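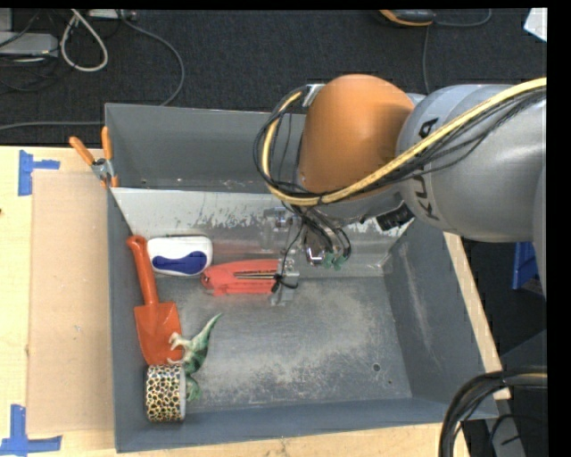
Open metal bin and KUKA robot arm.

The guide has been taking visitors around the old harbor district of Barkport for 32 years. She asked us to leave her name out. "The people on the tour know it, and that's enough," she said. We met at eight in the morning outside the Brynjólfsdóttir House, the small museum where her route begins.

She starts with the street signs. Many streets in the district have two names, one above the other, and visitors usually assume the lower one is a translation. "It's the older name," she said. "After the war the town wanted everything renamed quickly, and then people kept getting lost, including the mail carriers. So they put the old names back underneath, in smaller letters."

One of those streets is now called School Lane. The older name is Counting Lane, and it refers to the winter when the residents were lined up there every evening and counted. She used to wait until the end of the lane to say this. Now she says it at the beginning, before anyone has started taking pictures. "I had groups posing under the sign. They felt terrible when I told them, and I felt I had set a trap for them."

Words are a large part of the tour. In Barkport, she said, older people won't use the ordinary word for a transfer, meaning a change from one train to another. They say "the other train" and leave it there. During the occupation "transfer" was what was written on the papers of people who were sent away by ship to the camp on Nesa. Younger people use the word without thinking about it. "My daughter says it on the phone every week. I don't correct her. It's a useful word. I just don't say it myself."

The island is visible from the sea wall on a clear day. There is a ferry in summer, but she doesn't go over with groups. The landing has 304 steps and no handrail for the first part, and the people who most want to go are often the ones who can't climb it. Those who do make it find foundations, a well, and a wall with names. There are 2276 names on it. She has read all of them aloud once, with two other guides taking turns, and it took most of a February afternoon.

Visitors tell her there are no gulls on the island. She has heard it so many times that she looked into it. "There are gulls. They nest on the north side, where the cliff is. The camp was on the south side, where there's nothing for them to eat." People don't like this answer. One man told her that she had spoiled it for him. She said she understood, but she wasn't going to say something about the place that wasn't so.

I asked whether she minds the questions she gets. She said she minds very few of them. Children ask what people ate and where they went to the bathroom, and she thinks those are good questions. Adults tend to ask how the townspeople could have lived with it across the water. She tells them that Barkport had 804 residents at the time, that some of them carried food out in fishing boats, and that others sold the same boats to the camp office. Both kinds of family still live here. "They shop in the same store. I don't point out houses."

The second half of the walk goes through Jirna, the quarter behind the church, and is lighter. Jirna has customs that the rest of the town finds odd. Shoes are left outside on the step with the toes facing the street. Bread is never put on the table upside down. At the one crossing with a traffic light, everyone waits for the signal, even late at night with no car in sight, and a stranger who walks across on red will be spoken to.

"It happened to me when I was new," she said. She came from inland and had been in town for a few days. "An old man came out of the bakery, still holding his change, and told me there could be a child at a window. I looked up and there was no child. But I've waited ever since."

The walk ends at the bakery, which sells a flat rye cake with caraway that isn't made anywhere else in the area. Groups often want to know if the recipe is from before the war. It's from the seventies. The baker's mother got it from a magazine.

Tours leave from the museum steps in the mornings from spring until the ferry stops running. The route is mostly flat apart from the short hill up into Jirna, and takes a little under two hours. Groups are kept small, and she would like people to leave their phones in their pockets in Counting Lane. She uses the old name for it, and so does everyone who lives there.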